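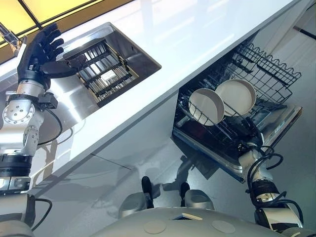 Arif Tuhumury demande si la cartouche peut rester en place pendant une absence prolongée, et si le compteur du boîtier Kusuma continue de tourner lorsque l'arrivée d'eau est fermée. La cartouche doit être retirée pour toute absence de plus d'un mois (voir « Mise en sommeil »). Le compteur mesure un volume et reste figé tant que l'eau ne circule pas.

## 4. Filtre sous évier Pludeck : pose, mise en eau et entretien

Cette section s'applique au filtre Himar Pludeck raccordé à une arrivée d'eau froide, avec tête filtrante, cartouche Brirneo et boîtier compteur Kusuma. Pour la variante à double tête, se reporter à la section 5.

### 4.1 Conditions d'emploi

- Eau froide potable uniquement.
- Pression d'entrée minimale : 2 bars. Monter un réducteur si la pression dépasse la valeur gravée sur la tête.
- Température maximale de l'eau : 29 °C.
- Capacité de la cartouche : 1 891 litres.

**Attention :** ne jamais raccorder le filtre en aval d'un chauffe-eau ou d'un mitigeur. La garantie ne couvre pas les têtes déformées par l'eau chaude.

### 4.2 Pose de la tête filtrante

1. Fermer le robinet d'arrêt d'eau froide, puis ouvrir le robinet de l'évier pour faire tomber la pression.
2. Vider le meuble et placer une bassine sous le raccord.
3. Présenter l'équerre contre la paroi latérale du meuble. Laisser sous la cartouche un dégagement au moins égal à la largeur d'une main, faute de quoi elle ne pourra pas être dévissée.
4. Marquer les trous, percer des avant-trous et visser l'équerre avec les vis fournies. Pour une paroi mince, utiliser les vis courtes du sachet B.
5. Clipser la tête sur l'équerre. La flèche indique le sens de l'écoulement, du robinet d'arrêt vers l'évier.
6. Dévisser le flexible d'eau froide côté robinet d'arrêt et intercaler le té. Serrer à la main, puis d'un quart de tour à la clé.
7. Couper le tube bleu à la longueur voulue, d'équerre et sans bavure. L'enfoncer à fond dans l'entrée de la tête, puis tirer légèrement pour vérifier le verrouillage.
8. Répéter l'opération avec le tube blanc, entre la sortie de la tête et le boîtier Kusuma.

**Remarque :** les tubes ne doivent présenter ni pli ni coude serré. Sous un évier encombré par un siphon double, faire passer le tube blanc par l'arrière – une bride est fournie à cet effet.

### 4.3 Mise en place de la cartouche

1. Se laver les mains et retirer l'opercule de la cartouche. Ne pas toucher les joints.
2. Humecter les deux joints toriques à l'eau claire. Ne pas employer de graisse, même alimentaire.
3. Engager la cartouche dans la tête, repère blanc face au cadenas ouvert.
4. Tourner vers la droite jusqu'à la butée. Le repère doit se trouver face au cadenas fermé.
5. Noter le mois de pose sur l'étiquette de la cartouche.

### 4.4 Mise en eau et rinçage

1. Fermer le robinet de l'évier et ouvrir lentement le robinet d'arrêt.
2. Contrôler chaque raccord avec un papier absorbant. En cas de suintement, refermer l'arrivée et reprendre le raccord concerné.
3. Ouvrir le robinet de l'évier à mi-débit et laisser couler 20 minutes. Ne pas consommer cette eau.
4. Maintenir la touche du boîtier Kusuma jusqu'au double bip. L'affichage revient à zéro.
5. Repasser un papier absorbant sur les raccords le lendemain.

L'eau peut rester grise au début du rinçage, par entraînement de fines de charbon. Un aspect laiteux qui disparaît dans le verre en partant du bas correspond à de l'air dissous – aucune intervention n'est requise.

### 4.5 Remplacement et mise en sommeil

Remplacer la cartouche dès que le voyant devient rouge, et au plus tard un an après la pose, quel que soit le volume affiché. La tête est munie d'un clapet, mais il est conseillé de fermer le robinet d'arrêt avant de dévisser.

**Mise en sommeil :**

1. Fermer le robinet d'arrêt et ouvrir le robinet de l'évier.
2. Dévisser la cartouche et la jeter. Une cartouche entamée ne se conserve pas, y compris au réfrigérateur.
3. Visser le bouchon de dérivation gris à sa place.
4. Dans un local non chauffé, débrancher les deux tubes et les vidanger dans la bassine.
5. Retirer la pile du boîtier Kusuma. Le volume enregistré est conservé.

**Attention :** le bouchon de dérivation laisse passer de l'eau non filtrée. Poser l'étiquette « hors service » sur le robinet tant qu'il est en place.

À la remise en service, monter une cartouche neuve et reprendre les opérations à partir du point 4.3.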